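작업 노트 9/28/24

성지 가지 재 만들기, 두 번째 시도

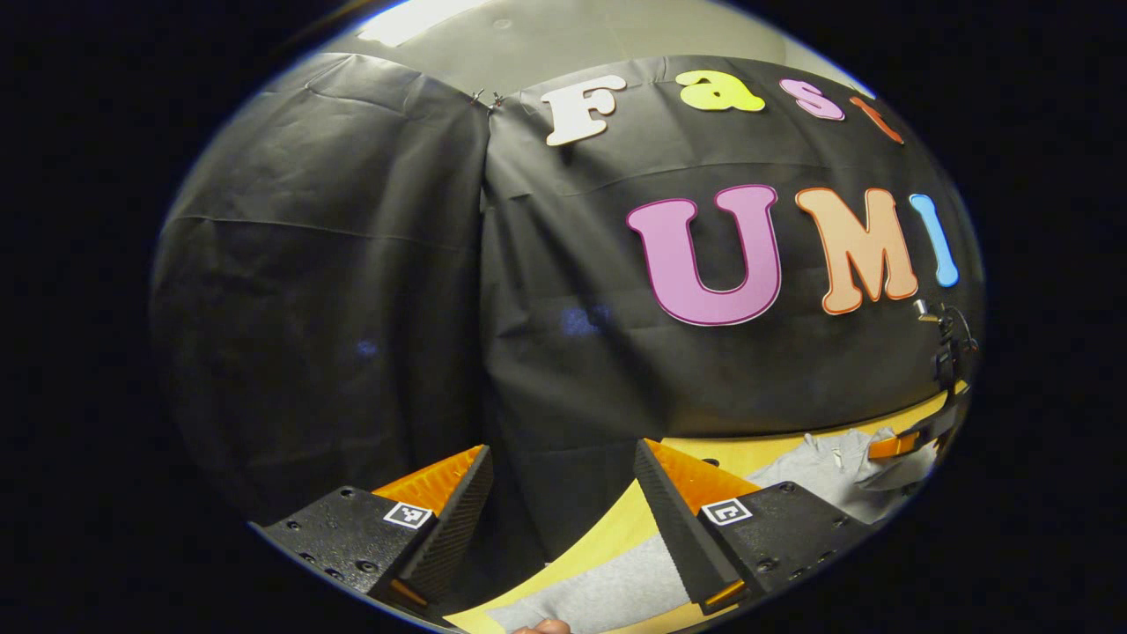 지난번에 태운 재가 너무 거칠었다. 이마에 바르면 가루가 눈썹으로 다 떨어질 게 뻔해서 처음부터 다시 했다. 재의 수요일은 내년 일인데 벌써 무슨 재냐고 Teresa가 웃었지만, 작년에 2월이 다 되어서야 시작했다가 고생한 걸 생각하면 지금이 딱 좋다!

이번에는 가지를 손가락 한 마디 길이로 잘라서 태웠다. 저울에 올려 보니 말린 가지 1000 g. 체는 200목짜리를 썼고, 한 번에 다 붓지 않고 조금씩 나눠서 쳤다. 체질만 13분씩 일곱 번 했더니 팔이 떨어져 나갈 것 같다(내일 주일 미사에서 성가책은 어떻게 들지...). 줄기 쪽은 여전히 갈색 심이 남는다. 따로 모아 뒀으니 버리지 마세요, 다시 태울 거예요.

물을 섞을지 기름을 섞을지는 아직 못 정했다. Sugeng네 본당은 마른 재를 머리에 뿌린다고 한다. 나는 어릴 때부터 이마에 십자가를 받아서 그쪽이 익숙하지만, 머리에 뿌리는 것도 해 보고 싶다. 물을 섞은 건 손등에 발라 보니 마르면서 갈라졌다. 올리브유는 딱 두 방울이 좋았고 세 방울부터는 번졌다. 손등에 십자가를 여러 개 그려 놓고 깜빡하고 빵집에 갔다 왔다.

태우면서 Leonilde와 한참 이야기했다. 사순절 시작도 전에 재 냄새를 맡고 있으니 이상하게 마음이 가라앉는다고 했더니, 자기는 "사람아, 너는 먼지이니"보다 "회개하고 복음을 믿어라" 쪽이 더 무섭다고 한다. 먼지라는 건 그냥 들으면 되는데 회개는 내가 해야 하니까. 그 말이 체질하는 내내 머릿속에 남았다. 나는 먼지 쪽이 더 좋다. 들을 때마다 어깨에서 힘이 빠진다.

남은 일
- 줄기 다시 태우기. 뚜껑 덮고 더 오래.
- 뚜껑 있는 유리병 구하기. Martim한테 잼 병 남는 것 있는지 물어볼 것.
- 기름 섞은 재를 일주일 두고 냄새 확인. 병에 날짜 꼭 적기!
- Ognjen한테 체 돌려주기(씻어서, 완전히 말려서).

재 담은 그릇은 선반 맨 위 칸에 있습니다. 열 때 재채기 조심하세요.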